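La panadera que cambió la vitrina por los pedidos de barrio

1 de agosto de 2021

Grethe Thygesen vendió su primer pan de centeno sin azúcar en noviembre, a una vecina que se lo pidió por la escalera. Hoy dirige Plullness, un obrador de panes y untables vegetales que reparte por suscripción y que prepara la apertura de un pequeño comedor en la calle Lauritsen.

Antes de dedicarse a la cocina trabajó en la contabilidad de Skolter, una empresa de transportes. Comía en el coche, casi siempre bocadillos de gasolinera. Cuando el médico le recomendó reducir la sal y aumentar la fibra, empezó a hornear por las noches.

«No encontraba un pan que me gustara y que pudiera comer a diario», cuenta. «Los que me sentaban bien sabían a cartón».

La receta que vende ahora lleva centeno integral, semillas de lino y una masa madre que heredó de su tía, Bergþóra Thygesen. La tía también es socia del negocio: puso 3.830 euros para el horno y se ocupa de los untables, entre ellos uno de remolacha y rábano picante que se agota cada semana.

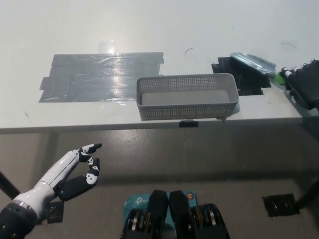

Plullness tiene 100 suscriptores. Cada uno recibe dos panes y un untable por semana, y puede cambiar el pedido hasta la víspera del reparto. Los clientes de Ciltach, el pueblo donde creció Grethe, recogen el suyo en la ferretería, que cierra más tarde que las demás tiendas.

El comedor tendrá una carta corta de sopas, ensaladas de legumbres y tostadas abiertas. Las sopas cambiarán según lo que haya en el mercado. Bergþóra quiere incluir un guiso de guisantes amarillos que hacía su madre con panceta y que ella prepara ahora con setas ahumadas.

«Mi sobrina dice que le falta pimienta. Yo digo que le sobra», comenta.

El alquiler está firmado y quedan por resolver la salida de humos y la licencia. Mientras tanto, las dos terminan un recetario con instrucciones para mantener la masa madre en casa. La primera tirada será de 2.000 ejemplares, y los suscriptores podrán reservar el suyo con el pedido semanal.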